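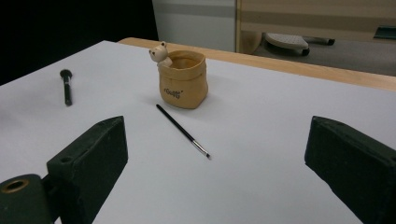

Fig. 1. Bench task 2: brushes and pot, hand-held gripper, fingers open.

Home Modules Project Reports Staff Search

Planning the equipment spend for a tabletop tidying project
Shufen Long, Tharindu Liyanage

1. What we had to decide

Budget is 1000 pounds for the whole project, consumables included. Department won't top it up. So the question was how much goes on grippers, how much on things to pick up, and whether we buy an arm at all or borrow the Drarier one from the second floor lab. We went for borrowing. Tharindu did the first costing in August, before we had the task list, and most of it had to be redone.

2. Grippers

Two quotes. Dullon sell a finished hand-held unit, nice build, but one of them would eat most of the money and spare fingers are extra. Marsden sell the parts as a kit and you put it together yourself. We chose Marsden. Fingers are the bit that wears so spares went on the same order – 5 pairs, which should see us to the end of the write-up.

Both fingers are chunky with blunt tips. Fine for the pot. The slim brush is a different matter, with its thin black handle lying flat on the table there isn't much to get hold of. Shufen wants narrower tips for that one. Not costed yet, see section 5.

3. Objects

Wanted things that differ in shape but stay cheap. Task 2 uses a slim makeup brush, a shorter thicker one with a fluffy head, and a small tan pot made to look like a sack, with a bear on the rim. Goal is both brushes in the pot. The bear matters for planning as it takes up part of the opening on one side, so the approach has to come from elsewhere. We would not have thought of that from a catalogue picture.

Buy duplicates at the start. Trumdale took 16 days to deliver and by then the shop had changed its stock, so our second pot is not the same as the first. Should of ordered two.

4. Spend

Committed so far is 912 pounds. That covers the kit, spare fingers, objects, postage and a storage box. Arm is free but has to be booked, mornings only. Left over: 88 pounds. No table in the budget, we use the white one that is already there.

5. Still open

– narrow finger tips, print or buy? Shufen to get a price
– a third brush, mid size
– postage on returns, who pays
– booking for the arm clashes with the second year labs, Tharindu is asking for afternoons

If the tips come in under what's left we order them straight away. If not the slim brush moves to the end of the task list and we carry on with the thick one frist. Receipts are in the shared folder, the Marsden one is still missing the VAT page.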